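Clilley carpet tiles: your questions

Are the tiles suitable for busy rooms?

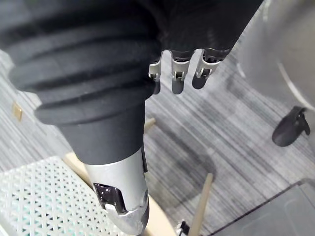 Yes. The grey stripe is our usual choice for offices and shared rooms, and the fine light and dark streaks help to hide everyday marks.

Which way should the stripes run?

Any way you like. Keep the arrows on the backs pointing the same way if you want one continuous pattern.

How soon can I put furniture back?

Leave it 24 hours after fitting.

How do I clean up a spill?

Blot with a plain cloth, then use cold water. Do not scrub.

Can I order samples?

Yes, up to four. Write to Loukia Kyriakidis at the Kivorcombe shop. We post samples every Thursday.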